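Two-Arm Picking Bench: Buying and Budget FAQ

Javia supplies bench-top picking stations to small warehouses, vending operators and training departments. The questions below come up most often before an order is placed. If yours isn't covered, write to the sales desk in Clernham.

What is included in the base price?

Two arms, two grippers, the head camera, the controller and one day of setup at your site. The table, the shelving and the conveyor are quoted separately, as many buyers already own something usable.

Do I need the conveyor?

Not for a first trial. Items can be set down on the table by hand. Most sites add a belt once they want products to arrive at the same spot each time. The short Dodley belt costs $415 and runs from a normal wall outlet. Budget for it at the start if you can, because adding it later means repeating the calibration.

How much space should I plan for?

Allow a clear table wide enough for both arms to open fully, plus 3 feet of floor on the operator's side. Someone will be standing there more than you expect in the first month, loading the belt and resetting the shelf. Leave room for the arm cables to move.

What kind of shelving works?

Open wire or mesh units are the cheapest option and the one we quote by default. Check that the floor of each tier is fine enough for a bottle to stand level. Solid shelves also work but block more of the camera's view of the lower tier.

Which products should we test with?

Use what you sell. For a snack and drinks customer we normally ask for bottles, cartons and bags together, because each one is gripped differently. A capped bottle is easy to load upright by hand. A bag of chips is soft and takes longer to get right. Buy spares of everything and put them on the same budget line as the hardware.

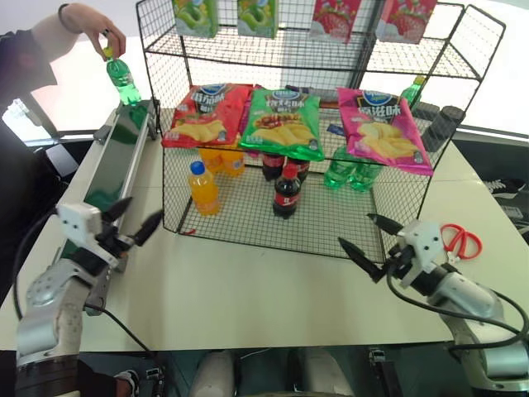

Can one gripper handle everything?

The standard two-finger gripper covers most packaged goods up to the weight on the quote. Very flat items and loose produce need different fingers. These are sold in pairs, and you need a pair for each arm.

How long is delivery?

Stations ship 12 weeks after the deposit clears. Belts and shelving are usually in stock and can be sent ahead so you can lay out the table. Orders placed before the end of April are included in the summer installation round.

What are the running costs?

Electricity is a small part of it. Plan for replacement fingertips, a yearly service visit and staff time. In the first weeks, staff time is the largest cost by far. One person should be assigned to the bench for at least half of each shift until your product list is finished.

Can we lease instead of buying?

Yes. Leases are handled through Oprea and run for 3 years, with an option to buy at the end. The lease covers the arms and controller only. Belts, shelving and test stock have to be purchased.

Can we return it?

Unused equipment can be returned within 7 days of delivery, less freight. After setup has been carried out, returns are handled case by case. Custom fingers are not returnable.

What do you need from us for a quote?

A product list with sizes and weights, the dimensions of the table or the space for one, and the number of picks you want per shift. A phone photo of the location helps.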